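In Praise of the Messy Run

Adjoa Kpodo and I have been having the same argument since January, and I reckon it's time I had it in public. She wants clean examples. I want the ugly ones as well (well, some of them!).

We recorded 462 runs of bagging fruit for Handard, and after the tidy-up 297 were left. Everything with a fumble or a second go at the zip went in the bin. Kobina Sowah did the cull and he was very fair about it, but I still winced. 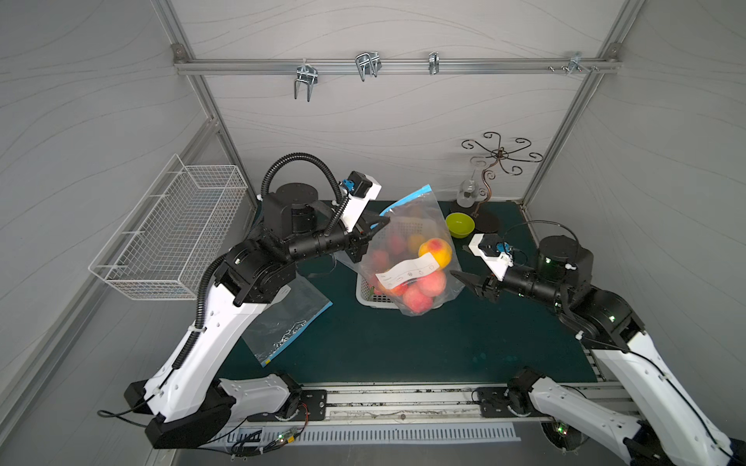 Soft plastic has a mind of its own – it folds, it clings, it sags when you let go. A model that has only ever watched perfect grabs has no clue what to do after a bad one. My favourite runs are the ones where the operator misses, backs off and has another crack.

Adjoa says I'd be teaching it to miss. Fair enough, some of those runs are rubbish. But I'd label the recoveries and keep them, and I've asked for 400 more with the fumbles left in.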